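From: Osvaldo Barros
To: allotment-kitchen list
Subject: Re: [kitchen] Soup lunch -- pans, beans, who is doing what

Sorry all, meant to answer this last night and fell asleep on the sofa. Replying under Margus's bits so nothing gets missed.

Margus Hunt wrote:
> Can we please settle the soup lunch before February runs out. I have
> had three different start times from three different people. Also
> what are we cooking in? The big pot is still at Bakari's as far as I
> know. And is it one soup or two? Last year the leek ran out by half
> twelve and there was a lake of the other one left.
>
> Normunds wants to know if he should soak beans and if so how many.
> He needs a day's warning, he is not a magician.
>
> Margus

Start time. Doors at noon, soup from quarter past. Cooks in from nine. That is what went on the poster so that is what it is, whatever I said on the phone.

Numbers. 41 names on the sheet by the shed when I looked. Last year we had 40 on the sheet and fed 80, so please don't cook for 41. People bring their mums. I'd plan for 80 again and send folk home with tubs.

One soup or two -- two. Bean and kale is the main one, leek and potato second, but MORE leek than last time. Tarmo has offered a row and a half of his, which are standing well despite the wind. He says dig them that morning, they go slimy if they sit in a bag overnight. I've known them be fine but they're his leeks.

Beans. Normunds, yes please soak. The borlotti we dried in the autumn, the ones in the Rolleck jars on the top shelf. NOT the ones in the paper sack, those are for seed and Bakari will have my head. Soak them overnight, plenty of water, they drank the lot last time and the top layer was like gravel. Then a proper hard boil for the first ten minutes before you turn them down. And no salt till they're soft, I know some people say it makes no odds but humour me.

Pans. The big pot is at Bakari's, he's bringing it. The second big one has the wobbly handle, which Tarmo was going to see to. Did you Tarmo? If not I'll try and borrow one from my sister. For the small batch without onion (Margus's neighbour, plus the two children who can't have it) we want a little pan kept seperate the whole way through, own spoon, own ladle. The size I mean: 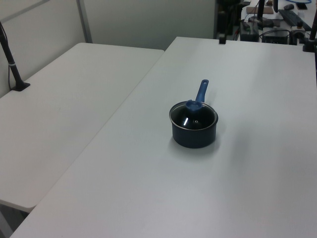 Small saucepan with the glass lid -- for the no-onion batch.

Anything that size will do if you've got one at home you like better. Lid is the important bit. Put a bit of tape on the lid with NO ONION on it, because last year someone kindly topped it up out of the big pot and we had to start over with about ten minutes to go. Wasn't me. Might have been me.

Stock. I'm against cubes in the bean one but I lost that argument last time and will lose it again. If we are using cubes, half what the packet says, then taste. The leek one wants nothing but the green tops simmered for half an hour and strained off. Keep your green tops! They went straight on the compost last year and I could have wept.

Kale. The Drernunis is going over a bit but the middle leaves are sweet, pick those and leave the yellow ones. Strip the stalks out, slice it thin, in for the last fifteen minutes only. Any longer and it goes that khaki colour and the whole room smells of school. The other row, the Paulík, is tougher, give it twenty five.

Bread. Curis bakery will do us loaves at cost if we order two days ahead, I have said yes in principle but someone needs to ring and give them a number. I make it 3 trays. Margus could that be you, they like you. Ask for them unsliced, the sliced ones dried out by one o'clock.

Butter -- last year's was rock hard, somebody get it out of the fridge when they come in. Marge as well for the vegans, in its own tub with its own knife.

Seating as before, long rows, prams by the door. Bring your own bowl and spoon if you can, there are never enough bowls and the odd ones from the cupboard have chips in.

Washing up. There was a rota. I can't find it. Can people just put their name next to a half hour when they arrive, I'll stick a sheet on the wall. The hot tap needs a good long run before it does anything.

Money. Pay what you like in the tin, same as before, all goes to the water butts. We're nearly there for the second one.

Still wanting from people:
carrots, not fussy, muddy is fine
celery (1 or 2 heads)
bay leaves, Normunds has a tree
a decent potato peeler, the one in the drawer is a disgrace
tubs with lids that fit

Bakari, can you get the pot there by nine and not ten. The beans will need every minute of it. I'll have my phone on till half ten tonight if anyone wants to shout at me about the cubes.

Osvaldo

PS Tarmo just texted, handle not done. Will ask my sister.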